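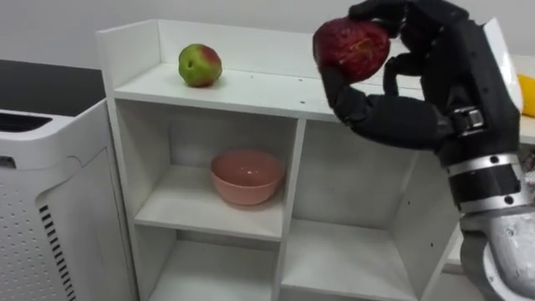 Section 4. Placing and Loading the Cube Shelving Unit

Read this section in full before the unit is put into use. Keep it with the Vemer room furniture guide supplied by Zarkard.

4.1 Positioning

1. Choose a level section of floor against a straight wall.
2. Set the unit with its back to the wall and its open cubbies facing the room.
3. Check that the unit does not rock. Adjust its position before any item is placed on it.
4. Fasten the unit to the wall with the bracket supplied (part 608).

CAUTION: Do not load the unit until it is fastened. Children must not climb on the shelves.

4.2 Loading

1. Place the heaviest items in the lowest cubbies.
2. Set bowls near the middle of a shelf, away from the front edge.
3. Use the top surface for light items only — fruit, for example. The raised back and side panels help keep round items from rolling off, but the front has no such edge.
4. Do not exceed 20 pounds in any one cubby.

NOTE: Keep the area in front of the unit clear so that every cubby can be reached without leaning.

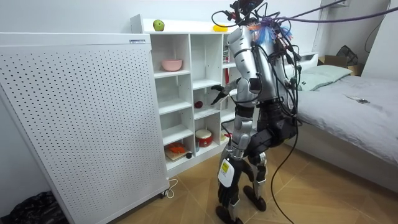 Figure 4-2. White open-cube unit against the back wall of a bedroom with a herringbone wood floor.

4.3 Care

1. Remove all items before cleaning.
2. Wipe painted surfaces with a soft, damp cloth, then dry them at once.
3. Wash and dry fruit before returning it to the top surface.
4. Lift the unit when moving it. Dragging may scratch wood flooring.

Replacement brackets may be ordered by part number from Bhupendra Malhotra, Customer Parts.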